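## 4. Teaching the laundry round

By now your Hikevis two-arm unit is calibrated and the lounge map is saved. Next comes the part most crews look forward to: showing it how your house handles clothes. Our housekeeping staff at Wyss did this in June and were surprised how quickly it stopped feeling like programming. You move, it follows, and the Vakudar software keeps the record.

Plan on 23 minutes for the first full round. Later ones go faster, and you'll start to see which jobs you'd like to hand over first!

### 4.1 Before you start

1. Clear a path between the seating and the drying stand. Clothes can stay on the stand.
2. Set a bucket or basket on the floor within reach of both arms.
3. Check that the arm cables have enough slack for a full reach to either side.
4. Hold the green key on the control pad for 2 seconds. The pad chirps when both arms are live.

**Caution:** The arms can move at the same time and in different directions. Keep other people out of the work zone until you have pressed Pause, even if one arm is holding still.

### 4.2 Picking up from the seating and floor

Soft items are the fun part. A bag or a towel never lies the same way twice, so the system learns from variety. Toss things down the way your guests or residents do — a neat pile teaches it very little.

1. Select **Collect** on the pad.
2. Guide one arm to the item and close the gripper on a thick fold.
3. Lift slowly until the item hangs free.
4. Bring in the second arm if there is something else to move out of the way.
5. Release, return to the rest position and press **Keep** or **Discard**.

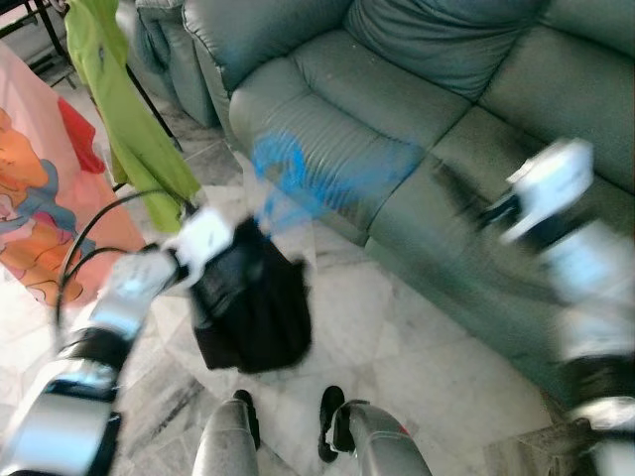

Keep any attempt that ends with the item where you wanted it, even if the path was clumsy. Discard the ones where you changed your mind halfway through. Our evening crew threw away far too many good attempts in the first week, and the collect routine got noticeably better once they relaxed about it.

**Note:** Storage on the base unit holds 2000 attempts. The pad warns you when there is room for only 20 more. Upload to Vakudar at the end of the shift and the count goes back to zero.

### 4.3 Working with hangers

Hangers take more patience than anything else in this section, and they are also where people have told us they feel the biggest difference. Reaching up and down at a drying stand for a whole morning is hard on the shoulders. Once the hanger routine is in good shape, the person on shift does the sorting and checking and leaves the reaching to the arms.

1. Select **Hang / Unhang**.
2. Switch the pad to the wrist view. The head view is too far back for this job.
3. Line the gripper up with a bare part of the hanger.
4. Close gently. Use the **Soft** setting for plastic.
5. Tilt the wrist to let the garment slide, or hold it level to carry garment and hanger together.

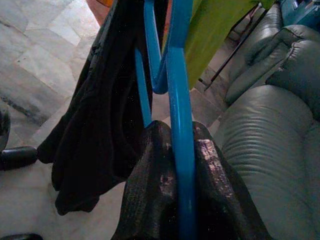 Dark clothes deserve extra practice. Black on black is difficult for any camera, and the Adari vision add-on does a much better job when you give it plenty of dark items in different light. Try one set in the morning and another after the lamps come on.

**Caution:** Coated or flaking fabrics can shed into the gripper pads. Wipe the pads with a dry cloth before the next round.

### 4.4 Filling the bucket

1. Select **Load**.
2. Bring both wrists to the sides of the bucket, just above the rim.
3. Lower the item in with one arm and tuck loose ends with the other.
4. If fabric still hangs over the front, lift it and tuck again. The second try is worth keeping too.
5. Press **Pause** before anyone carries the bucket away. 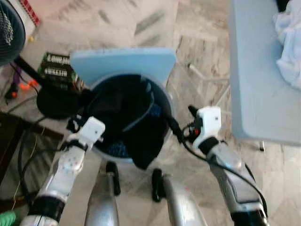

Ikram wrote to us that the tucking step was what won the team over, as it meant fewer sleeves trailing on the way to the washer. The same note asked for a louder chirp when **Pause** is active. You'll find that under **Sounds** in the current software.

### 4.5 Sharing the work on shift

Let everyone who does the laundry teach a few rounds. Each person has their own way of folding a wrist or shaking out a shirt, and the routines are sturdier with all of those in the mix. Put teaching time on the rota as regular work, with its own slot, and agree who signs off the uploads.

To leave teaching mode, press **Pause**, wait for both arms to settle, then hold the green key until the light on the pad goes out.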